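Esach open day: I went for the cheese

The Esach dairy opens its doors once a year, in March, and every year somebody at work comes back from it with a bag of curds and a story about how it changed the way they think about milk. I have bought Esach cheese for a long time without thinking about milk at all. This year I drove out to see what I was missing.

Parking is in a field. It had rained, and the field had opinions about that, so bring boots if you go. The sign at the gate said doors at 10 a.m. and the doors were in fact open at ten, but the first tour didn't leave until twenty to eleven, which left a lot of time to stand in the shop. I suspect the shop does well out of the delay.

The tour costs nothing. You get a hair net, a pair of blue shoe covers and a guide with a headset microphone that worked in two of the four rooms. In the other two you had to be near the front. Our group was too large for the corridors, and the people at the back spent most of the visit looking at the people in the middle.

We began at the intake, where the milk comes in from the farms. Esach likes to say on its labels that all its milk is local, and I asked what local meant. The guide said it came from "our family of farms." I asked how far away the farthest one was. She said she'd find out. I don't hold it against her, she was pleasant and plainly had a script to get through, but it's printed on every wrapper they sell and I'd have thought the question came up.

The vat room was the best part of the day. It is warm and loud and smells like a wet wool sweater, in a good way. They were cutting curd when we came in and you watch it through a long window. The cutting goes on for a while and then suddenly the whole vat looks like scrambled eggs. The kids in our group, who had been bored stiff up to that point, had their noses on the glass. I could have stayed there for an hour and we got less than ten minutes.

After that comes the aging room, or a look at it through a door. The number the guide gave us was 2,687 wheels, and she gave it with some pride. It may well be right. From where I stood I could see a few shelves and the back of a tall man's head. The wheels are turned and brushed, and the room is kept cool and damp. The oldest ones go in the Folus line, the one in the black wax that costs twice as much as the regular. We were told the difference is "time and care." So the regular gets less care? I didn't ask, having used up my goodwill at the intake.

Then the tasting. Three cubes of cheese on a paper plate, labeled A, B and C, and we were supposed to guess their age. I got them all wrong, and so did the couple next to me, and the man across the table got them all right and told us he'd been coming for years. The middle one was very good, a bit sharp, with those little crunchy bits. I was sure it was the Folus. It was the regular. I have thought about that a fair amount since, mostly while looking at the price of the Folus.

Lunch was a grilled cheese from the tent, and it was fine. The bread was doing most of the work. The lemonade line was longer than the sandwich line and I gave up on it.

The afternoon is given over to the big barn, where local businesses set up tables. I'd been told this was half the fun. There was honey, there were candles, there was a man selling cutting boards at prices that made me check whether I'd read them right. Jamum had a stand with their chutneys, and I'll admit the pear one is worth the money, especially with the sharper cheese. Janssen, the bakery from the next town, sold out of rye before two. I bought a seeded loaf that was on the dry side by the evening.

Would I go again? For the vat room, maybe, if they ran smaller groups and let you stay. It's a nice enough morning out and it costs you gas and whatever you can't resist in the shop. What I didn't get was much of an answer to anything. A place that has made cheese this long should be able to say where the milk comes from and why one wheel costs double – and to be fair, perhaps on a quieter day they can. 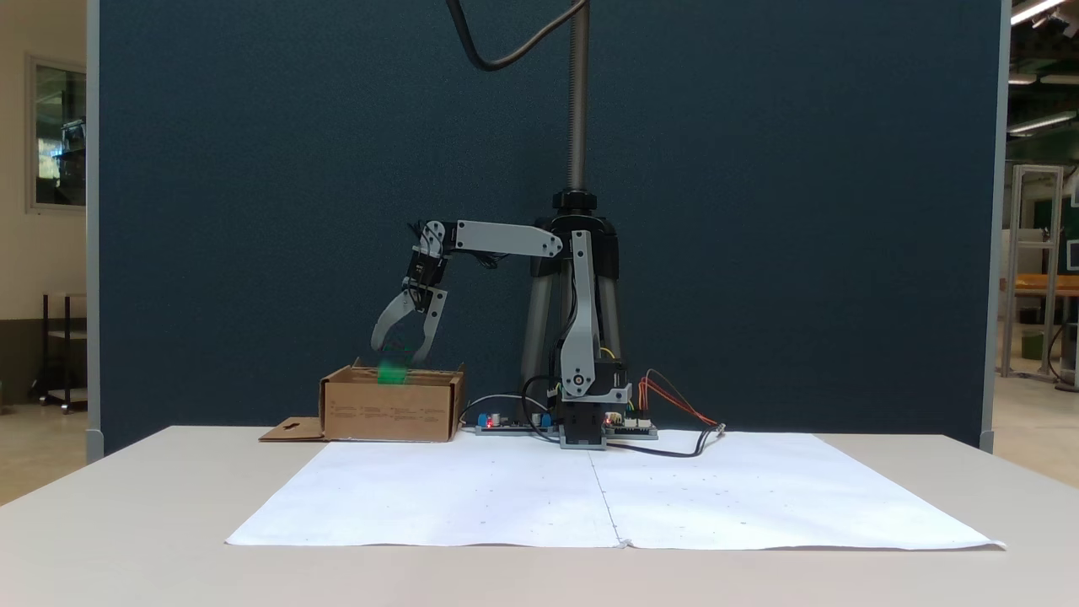 Filed under: Days Out, Food and Drink

If you're planning on going next year, a few practical things. Get there before ten and ask for the first tour, since the later groups looked even bigger. Stand near the guide. Strollers have to be left at the entrance and there are stairs. The restrooms are behind the barn, with one sign for them, facing the wrong way.

The curds are sold only on the day and they squeak the way they should. I paid for 125 grams to try them, ate the lot in the car and went back in for a bigger bag. They don't keep – by the next morning the squeak had gone and they were just small pieces of mild cheese.

The Folus I left on the shelf. I bought two wedges of the regular.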